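Category: Indoor Environments / Household Studies

Shares 42 | Comments 0

3.2 Floor-level objects

The Marchetti survey treated the floor as a working surface in its own right. Objects that stand on it were recorded by how easily they can be shifted for cleaning – a heavy frame was entered as fixed.
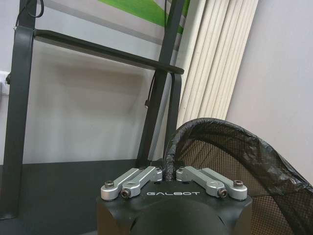 Fixed items were left in position and the floor was tidied up to their edges. Items on wheels formed a second class. The tall white unit with the perforated panel in Figure 4 belongs here, as a caster is visible beneath it. 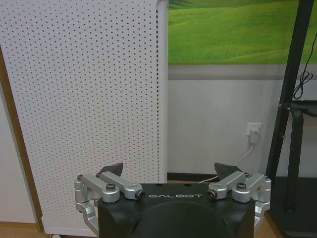 3.3 Light containers

Wastebaskets made up the third class. They are lifted during tidying and often set down in a new spot, and Kudeck (20th August) allows a shift of up to 45 cm before the layout is considered changed. A black, tapering basket over light tan wood-look planks is easy to find by eye.

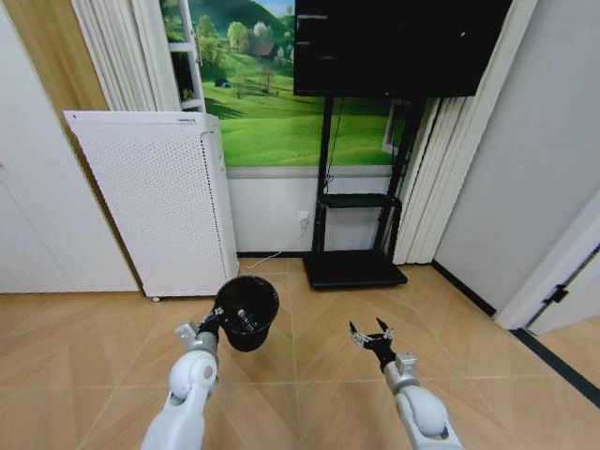 The same limit was used at Jerusov, where 40 of 96 room records listed a container as moved. Those records were kept in the analysis and marked separately.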